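Week 6 handout: Task planning for two arms that share a table
Notes by Femke Verhoeven, tutorials by Endang Harahap

Last week we had one arm and one object, and everyone's planner looked brilliant. This week there are two arms, a heap of bottles and a bin, and your planner will spend its first evening deciding which bottle to love most.

6.1 The allocation problem

Given a set of detected objects and two arms, assign each object to an arm and put the assignments in order. The naive rule is nearest arm wins. It works nicely until a bottle sits in the middle of the mat, at which point the perception noise flips the assignment every cycle and both arms dither like drivers at a four-way stop. Add hysteresis. A bottle keeps its arm unless the other arm's cost is lower by a clear margin for 13 consecutive planning cycles.

6.2 The shared goal

Both arms want the bin, and the bin has one opening. In Vukamden (our scheduler) the space above it is a resource with a lock. An arm requests the lock before its transfer motion, and releases it once it has retreated past the clearance plane. Students who release on gripper open instead will meet Ok-hee Ra, who keeps the spare servos and a list of names.

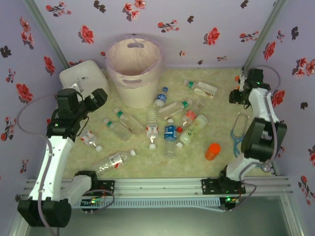 Figure 6.1. Bottle-sorting cell, both arms on the common rail. Bin toward the back wall, left of centre.

6.3 Perception, or what the planner is told

Clear plastic is a miserable thing to segment. The detector tends to find the label and the cap and shrug at whatever lies between them, so we fit an axis through cap and label and grasp across it. Two clear bottles lying at the same angle, as at the left of Figure 6.1, are a good way to get one very long imaginary bottle. Check fitted length before you grasp.

Not everything on the mat is a bottle. The blue loop and the small orange container belong in your reject class. The floral walls are outside the workspace mask, and should stay there; a submission in November tried to pick a flower.

6.4 Lab task

Replay log 454 in Cundon with hysteresis off, then on. Plot assignment switches against time. Your planning cycle has a budget of 68 ms, and "it's fast on my laptop" is not a measurement.

Marks are for the plot and the lock trace. Colour schemes are your own business.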